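Vilgot Öberg has not raced since January, and he says he has stopped guessing when he will.

"I swim 500 easy, I get out, and I see how the shoulder is," he said by phone after morning practice with the Sheehan club. "Then I go home and eat."

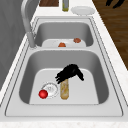 Öberg, a distance freestyler, had surgery on the shoulder in the spring. His coach, Krishnamoorthy Nair, kept him on kick sets for most of the summer.

"He hated it," Nair said. "His legs got better, though. He never used to kick in a mile."

The two now meet 4 mornings a week. Öberg said he would like to enter the Bollolard Open, but only in the 200 and 400. 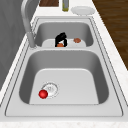 ## Training partners

Most of his sets are with Rodel Maglaya, who swims butterfly and joined Sheehan last year.

"Rodel goes out too fast and I reel him in," Öberg said. "It's good for both of us."

Maglaya remembers it differently. "He catches me maybe one time in five," he said.

Asked about the mile, Öberg said he would talk to Nair after Bollolard. 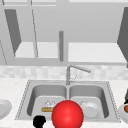

*Kitchen sink and upper cabinets, with a red ball in front.*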